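August
By Senyo Eshun

Ditix puts out Mamen, a tape of found sounds and old reels

Hi, it's Senyo, and I get to write the press release this time because it's my tape! Mamen comes out on Ditix this Saturday, in an edition of 200 cassettes, and I'm so happy with it I've been playing it to the mailman.

I started with a bag of used reels from a flea market (church choirs, somebody practicing the accordion, a long talk on bee diseases) and cut them up with a razor blade on my kitchen counter. Fakhoury, the duo I used to play bass in, let me raid their rehearsal tapes too, so listen for their drummer on side B, slowed down until he sounds like a freight elevator.

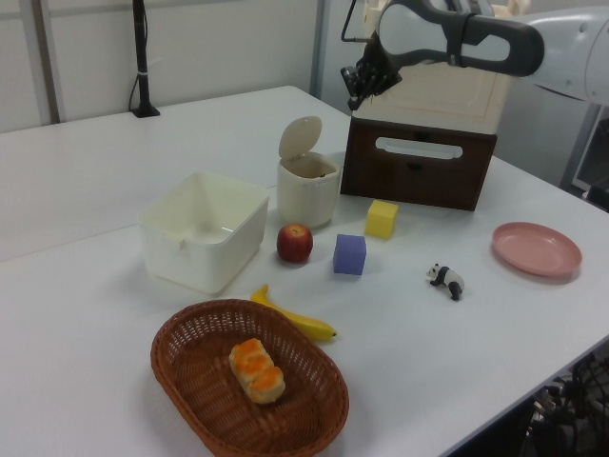
What's on it

Seven pieces, four on side A and the rest on side B. The longest one, "Poltetti," is built almost completely from door hinges and a choir breathing in. My sister hates it. I think it's the best thing I've done!

How to get one

Tapes are $5 plus postage, straight from Ditix. Radio people and zine writers, just write to the label and we'll mail you a copy, no download codes, sorry. And if you run a small venue and own a decent tape deck, please get in touch, I'd love to come play.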